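Bernice Aidoo has been blending spices for restaurants long enough to distrust most of what is printed on a jar. I went to her with a simple question: is smoked chili salt worth the money? She laughed before I had finished asking.

"Turn it over and read the back," she said. "Salt comes first. Then sugar. Then the chili, if you're lucky."

The jar I had brought was Rungrueang, a brand now on a lot of supermarket shelves. It promises slow smoke and whole dried chilies. Aidoo shook some onto her palm, tasted it and shrugged. "It's fine. It tastes like salt that once met a fire. I wouldn't throw it out, but I wouldn't pay that price for it either."

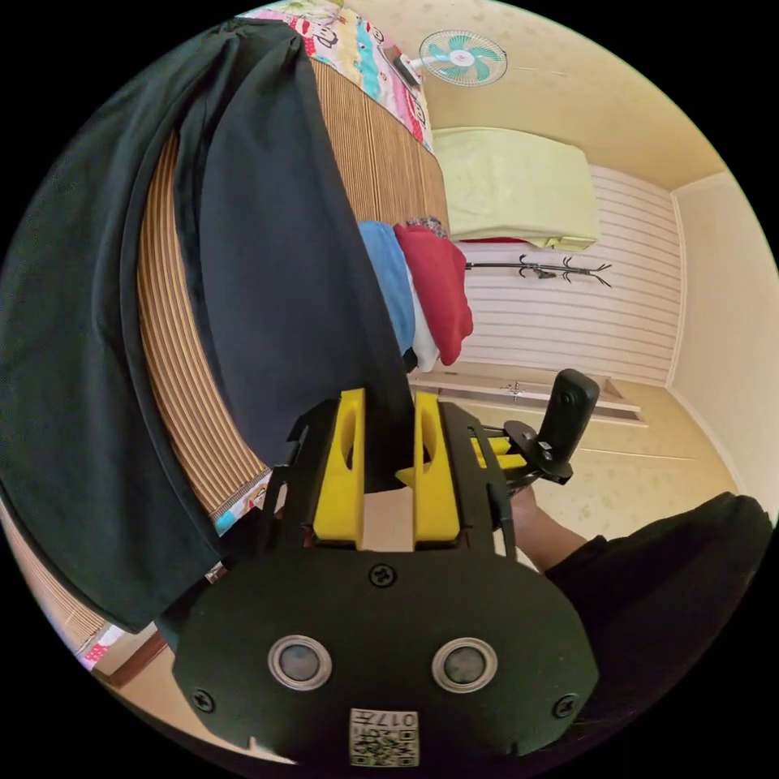 ## What the smoke is worth

She does use smoked salt at home, on eggs and on corn, and she buys it plain. The chili goes in separately. Her complaint is that a mix fixes the ratio for you, and the maker has every reason to lean on the cheap part.

I read her a line from the Grestolix catalog, which says its blend is "balanced for every dish."

"Every dish? Rice pudding?" She shook her head. "You can't season fish and a pork shoulder with the same spoon. Fish needs half of that, at the end. Pork wants it the night before."

I'm less sure than she is that people mind. A jar is quick, and dinner on a weeknight is not a contest. She gave me that one – up to a point. What bothers her is the 500-gram tub, sold as the better deal. Ground chili fades, and a tub opened in June has little to say by September.

"They sell you the big one and half of it goes flat," she said. "Where's the saving?"

I asked about the heat scale on the label, three little flames out of five. She wanted to know who had counted the flames. The company doesn't say, and when I wrote to ask, I got a coupon.

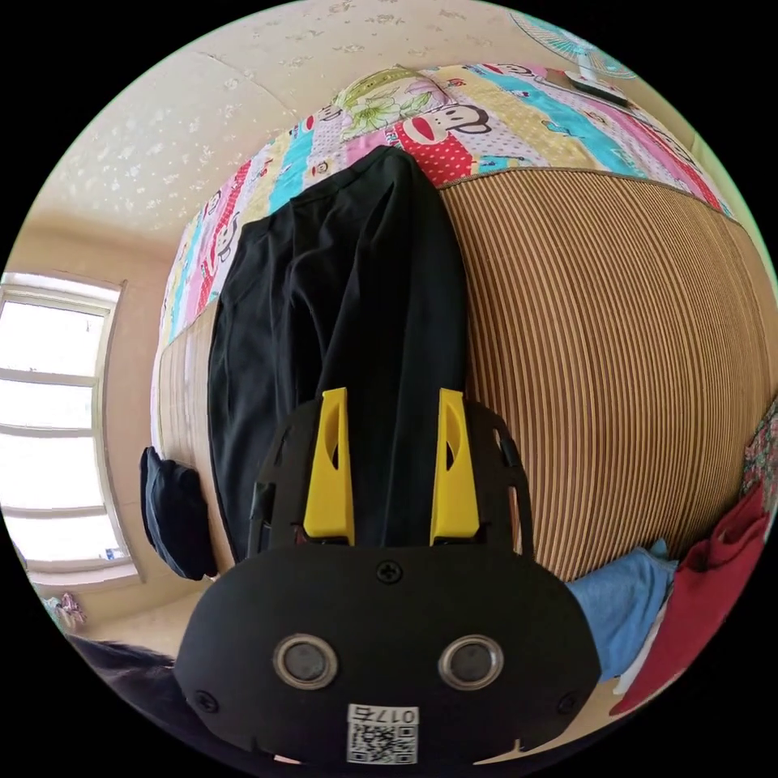
Anong Srisuk thinks all of this is too harsh, and told me that a decent blend gets people to try chili who would never buy a bag of dried ones. Her own cupboard has two jars in it. "I add lime and I stop worrying," she said.

Aidoo had heard that argument before. "Lime fixes a lot," she said. "So buy the lime, and buy the small jar."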